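3.2 Holders and what ends up in them

Desk holders were the second group of objects we looked at, after trays and before drawers. By holder we mean anything that stands on the desk top and is open at the top. Mugs count if nobody drinks from them. Most of the desks in the Paredes office had at least one, several had more, and people were oddly firm about which was the "real" one.

Visits were done in August by Nieto and Taipe, with Cantero doing the follow-up talks at Urkdale. Same sheet at both sites. We asked people to leave the desk as it was, then to tidy it as they would before going on leave, and to talk while they did it. Notes only, no sound recording (two people at Urkdale were not happy with the recorder so we dropped it for all).

Three habits came up again and again. First, tall things go in first and go in fast. Pens, scissors, rulers, no thought given. Second, small flat things get carried about the desk for a while before they are put down, often in the wrong place, and then moved again. Third, a low compartment is treated as a sort of waiting room. Keys, clips, a charger, a badge. Stuff that is "only there for now" and had in most cases been there for weeks by the owner's own account.

Stepped holders make the split between tall and small very plain, with one high part behind and one low part in front (Figure 4). Owners liked them. They also said the front part filled up with things they did not want to look at.
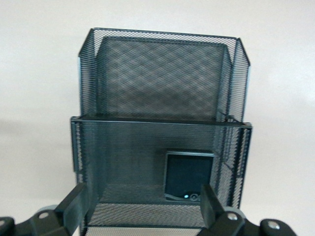 Figure 4. Stepped holder in black metal mesh, with a small dark item standing in the front part.

Mesh came up more than we had expected. You can see in, more or less, so people felt less need to empty it; with solid sides they tipped the whole lot out on the desk to find one clip. One clerk at Urkdale said she knew what was in hers "by the shadow". Against that, dust, and thin things poking through or catching in the holes. Cifuentes argues that see-through sides work as a kind of label. We are not so sure, and the notes can be read either way.

Wooden holders (the Drirwood type, mostly at Paredes) were kept tidier, but they were also newer and had been paid for by the owners themselfs, so no firm claim is made. Drawers are taken up in 3.3, where the same small items turn up agian.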